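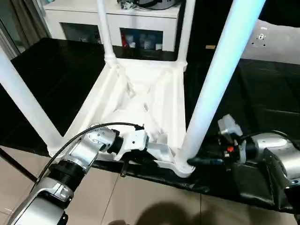 *White plastic stool, legs up.*

## Repair night, and what I learned about glue

Well, we finally did it. After two winters of me going on about it in this newsletter, Tivarstead has a repair night, and I came home from the first one with sticky fingers, a sore back and a working toaster that isn't mine (if you left a Stovex two-slice with a dent in the side, please come and get it, it's on my kitchen counter and my husband has started using it).

I was expecting a dozen people. We had 61 through the door, and I know that number because Rekha Bhardwaj stood there with a clipboard and wouldn't let anyone past without signing. The line for lamps went out into the hallway. I had put lamps and toasters on the same table, which was dumb, so next time they get one each.

A few of you asked me to write down the furniture stuff, as that's where I spent most of the evening, so I'll do my best.

Wobbly chairs first. Almost every wooden chair that came in had been glued before, usually with a big squeeze of whatever was in the drawer, right over the old glue. New glue doesn't hold on to old glue! You have to pull the joint apart and scrape both sides back to bare wood, and it's boring and it takes ages. Warm vinegar on a rag helps with the old yellow stuff. Then a thin coat on both parts, push together, clamp, and leave it until tomorrow. Not until after dinner. I sent three people home with a strap clamp around their chair and I would like those clamps back.

Plastic is harder. Negin Mirzaei knows much more about this than I do (she spent 7 years fixing playground equipment in Zitbridge) and she had a little crowd around her all night. Her advice is to look for the recycling mark before you buy any glue at all. If it's a 2 or a 5, most of the tubes at the hardware store will peel right off once they dry. There are special two-part ones that come with a primer, and they do work, but they cost more than a lot of the things people were trying to fix. She's honest about that — she told one man to keep his money and turn his cracked bucket into a planter, and he seemed pretty pleased with the idea.

She also thinks anything that holds up a person should be treated differently from anything that holds up a fern. A cracked seat or a split leg socket is a no from her, however nice the glue line looks. Missing rubber feet are a yes, they're pennies, and they stop the skidding. Take an old foot with you to the store if you have one, or measure across the outside of the leg. I bought the wrong size twice.

Now, upholstery. I had no business saying yes to upholstery. A lady brought in a pair of dining seats with the stuffing coming out and I said sure, how hard can it be, and the answer is that there were more staples in those two seats than in my entire career at the school office. We got one done. It looks good! The other is in my garage and she has been very patient.

Some money news, for those who like it. The jar by the coffee came to $400, and with the grant from the town that puts us at $1735. Rekha wants a proper soldering station and I want better light over the tables, and we've agreed to argue about it over pie at Pichler. If you have opinions, that's where we'll be, in the booth by the window. We also need extension cords, the heavy kind, and jars of odd screws. Everybody has a jar of odd screws. Mine went around the room all night and came home about half empty, and I can't tell you how happy that made me.

What we're not taking next time: microwaves (dangerous inside even when they're unplugged), anything gas, and TVs. I know, I'm sorry. Sewing machines are a maybe. Write me first and tell me what it's doing, or not doing, and I'll ask around for someone who has the patience.

The plan is to keep going every month through June and then see how we feel. If you want a spot at the furniture table, just reply to this email and tell me what you've got and what's wrong with it. A photo of the broken bit helps a lot, and so does whatever piece fell off, even if it's tiny. Put it in an envelope and tape the envelope to the thing. One fellow had his chair spindle at home in a drawer, so he drove back for it and missed the brownies.

Also, whoever made the brownies, could I have the recipe?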